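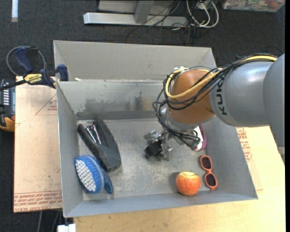 Crédit photo : Sinan Erdem

14 juillet 2019

Bon, je n'ai toujours pas défait mon sac et mes chaussures sèchent encore sur le balcon, mais il faut que je raconte ce match tant que je l'ai dans les jambes (et dans la voix, ou ce qu'il en reste). Hier, on est montés à Langat pour le dernier tour de la poule, et je crois que je n'avais pas autant crié au bord d'un terrain depuis mes années de cadet !

Pour ceux qui prennent le blog en route : je suis l'Étoile de Vimska, football amateur, niveau départemental, tribune en bois, buvette ouverte quand Josiane a les clés. On joue l'été un petit championnat à sept clubs qui ne compte pour rien d'officiel et pour lequel tout le monde se met dans des états pas possibles. Avant le dernier tour, Akell était devant nous d'un point. Il nous fallait gagner à Langat et espérer qu'ils calent chez eux. Autant dire que personne dans la voiture n'osait parler du classement, on a écouté la radio et mangé des abricots.

Le terrain de Langat, je l'adore. Il est en pente, pas beaucoup, juste assez pour que le ballon parte toujours vers le corner côté route, et les gens du coin jouent avec ça depuis l'enfance. En première mi-temps on attaquait vers le haut. J'ai noté dans mon carnet « patience » et souligné deux fois, comme si quelqu'un allait le lire. On était environ 50 derrière la main courante, dont une bonne poignée de Vimska, et on s'entendait très bien, merci.

Premier quart d'heure pénible. Langat joue long, son grand avant-centre gagne tout de la tête, et notre charnière recule, recule... À la 16e minute, ça devait arriver : coup franc excentré, déviation au premier poteau, but. Un à zéro. Derrière moi un monsieur a dit « voilà » avec une satisfaction que je n'oublierai pas de sitôt. Et c'est là que l'équipe m'a épaté, parce qu'en novembre, dans la même situation, on avait pris l'eau de partout (quatre buts, je n'avais même pas écrit de billet, j'étais trop vexé). Cette fois ils ont remis le ballon au centre, ils se sont parlé, et ils ont recommencé à jouer court.

Il faut que je dise un mot du milieu. Le petit nouveau, celui qui est arrivé au printemps et que tout le monde appelle Mirabelle à cause de son maillot d'entraînement jaune, a fait un match énorme. Il ne court pas tellement vite, il n'a pas de frappe, mais il se retourne toujours du bon côté ! Trois fois il a sorti le ballon d'un paquet de joueurs comme s'il l'avait dans la poche. L'égalisation vient de lui : une passe entre deux défenseurs, ras de terre, et notre ailier gauche qui n'a plus qu'à croiser. Un partout à la pause, sandwich à la merguez, coup de soleil sur la nuque.

En deuxième période on avait la pente pour nous et j'étais sûr qu'on allait dérouler. Eh bien non, on a souffert comme des bêtes. Langat a touché la barre, puis encore le poteau, et notre gardien a fait une parade du bout du pied que j'ai vécue les yeux à moitié fermés. Et puis les nouvelles d'Akell sont arrivées par téléphone : ils étaient menés. Le bruit a fait le tour de la main courante en dix secondes, le banc faisait semblant de ne rien savoir, et sur le terrain je suis certain qu'ils avaient tous compris en voyant nos têtes.

Le but, donc. Corner côté route (évidemment), premier ballon repoussé, deuxième centre un peu raté, et notre numéro 7 qui surgit et la met du genou, ou de la cuisse, on en a débattu pendant tout le retour. Lui dit que c'était une reprise du plat du pied. On va lui laisser ça. J'ai perdu ma casquette, j'ai embrassé un inconnu qui s'est révélé être le père du gardien adverse, un homme très sympathique au demeurant.

Les arrêts de jeu ont duré une éternité. Deux corners contre nous, une touche rejouée, un ballon envoyé dans le jardin du voisin (il le rend toujours, mais à son rythme). Et coup de sifflet. Deux buts à un. Akell avait perdu, on finit premiers ! Premiers d'un championnat d'été à sept clubs, oui, je sais, et je suis heureux comme si on avait gagné la Coupe.

La remise du trophée s'est faite sur une table de camping. C'est un seau en zinc gravé, offert jadis par la quincaillerie Flondero, et il passe de club en club avec le nom des vainqueurs dessus. Il n'y avait presque plus de place, le graveur va devoir écrire petit. Le capitaine l'a levé, quelqu'un l'a rempli de panaché, et je m'arrête là pour la suite de la soirée.

Petit détail qui me fait plaisir : en rentrant j'ai regardé les visites du blog, et le billet d'avant-match a été lu 193 fois. Pour un village comme le nôtre, c'est fou. Merci à vous, merci aussi à ceux qui m'ont écrit pour corriger l'orthographe de la moitié de l'effectif, c'est fait.

Reprise de l'entraînement fin août, j'irai voir les premières séances avec mon pliant. D'ici là, si quelqu'un a ramassé une casquette bleue derrière le but côté lavoir, à Langat, elle est à moi et j'y tiens beaucoup.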